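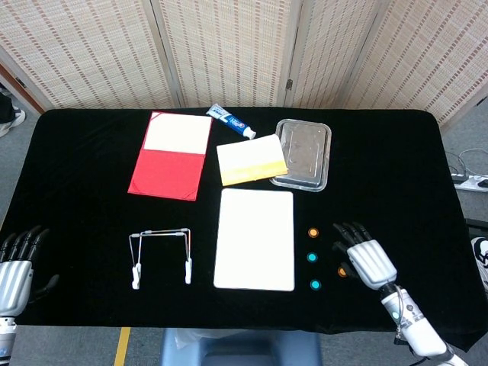 In praise of the boring table

Search this site Search Advanced
Shares 5 Comments 4

August 2022

My neighbour asked me over the fence what the robot does, and I said it picks up toothpaste. He thought about this for a bit and asked whether it brushed teeth. I said no. He asked whether it squeezed the toothpaste out. I said no, and that we'd be very pleased if it stopped doing that. He went back to his beans.

I have been part of a robot build at Skoken for long enough to have views on it, and the chief one is that people who build robots in shared workshops spend far too long on the robot. I include myself. I spent most of April on cable routing for a forearm. I could have told you the bend radius of every lead in it, and for the whole of that month the arm had not been asked to pick up a single thing that a person might own.

This is the usual way of it. Go to any open evening, in any workshop, and you will be shown a shoulder. The shoulder will be beautiful. Somebody will make it wave. If you ask to see it put a thing on top of another thing there will be a pause, and then you will be told about the next version of the shoulder.

Suryani Yusof put a stop to this at our place by covering a table in black velvet and putting household stuff on it. I was against the velvet. It gathers fluff like a cat owner's trousers and it makes the whole business look as if we're about to sell you a watch. She wanted a dark background that didn't throw the lights back at the cameras, and she was right, and I have since told people it was a group decision. The folding screen behind it was her idea as well. Before the screen, anyone who walked to the kettle became part of the data.

What goes on the table is where the arguments start. There is a strong feeling among hobby builders that test objects ought to be proper: blocks, cylinders, things with a known weight and a name from a published list. I can see the appeal. A block is a lovely thing to pick up. It has sides where you expect them and it stays the same block all afternoon. A tube of toothpaste is a different shape every time you've held it, which makes it useless as a standard and extremely good practice for living in a house.

Or take the red folder. Any adult can lift an open folder off a cloth. You do it by a small, slightly rude movement of the fingernail that you've never once thought about. Our hand has no fingernail. Gyu-bin Nam gave up a whole weekend to the question of whether it should, and drew several, and I have to report that a robot hand with fingernails is a thing I would pay not to see again. He has moved on to sliding the folder towards the edge of the table and catching it from beneath, as you would with a playing card. It's a better answer. He'd never have needed one if we had stuck with blocks.
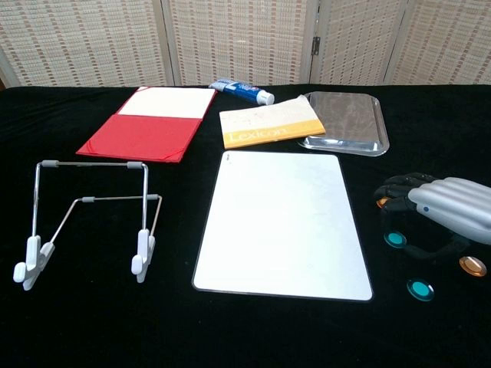

The Skoken table, with folder, toothpaste, wire stand, white board and steel tray. Right hand at right.

The steel tray deserves a word too. To my eye it's a tray. To a camera it is a small window on to the ceiling, and it changes every time you shift it. We lost an evening to that tray. I was all for swapping it for a plastic one and calling that progress, and Suryani asked, quite politely, whether I was planning to go round to people's kitchens and swap theirs.

I've heard the case against all this. It was put to me at length by a man from Lubis, where they have a bigger workshop and a much better lathe. His view is that you can't learn anything from a jumble. If the hand fails on the toothpaste you don't know whether to blame the fingers, the cameras, the software or the toothpaste. Get the machine right first, he says, one joint at a time, and bring in the shopping later. It's a tidy argument and I'd find it more persuasive if Lubis had got to the shopping. They've been on the wrist for two years. I'm told it's very smooth.

And we do know what to blame, mostly, for the dull reason that we write it down. Sustitz, the logging program Gyu-bin knocked together, won't let you start another go until you've typed a line about the last one. Everyone hates it. We have 1,741 lines in there now, and a fair number of them just say "no" or "dropped it again" or, in one case, "hungry". But search it for the wire stand and you get a very clear picture of a hand that goes for the nearest bit of wire, gets it, and then folds the stand shut on its own fingers. No amount of care over the shoulder would have told us that. We changed where it grips. The shoulder was fine. The shoulder had always been fine.

There's a money side, which people in workshops go coy about. Parts are dear, and a test that uses things from the bottom of your bag is nearly free. I was on the point of ordering a Prinutar object set, which comes in a fitted case with foam cut-outs and looks as though it ought to contain a clarinet. I still want it. I've been made to promise that I won't buy it until the hand can deal with the stand, and I suspect that promise was got out of me by people who know how the stand is going.

I don't want to oversell the table. It is slow, it's dull to watch, and visitors drift off. We had five of them in one evening lately, all keen, and I talked them through the whole reasoning while the hand lined itself up on the whiteboard. Two were left by the time I got to the velvet. They asked if it could wave.

It can wave. We took it out of the menu, and I'd recommend other builders do the same, at least until they've got something off a table and put it down again where they meant to. My neighbour, for what it's worth, has asked for news of the toothpaste twice since, and he never asked about the forearm at all.

Share this 5
4 comments Sort by oldest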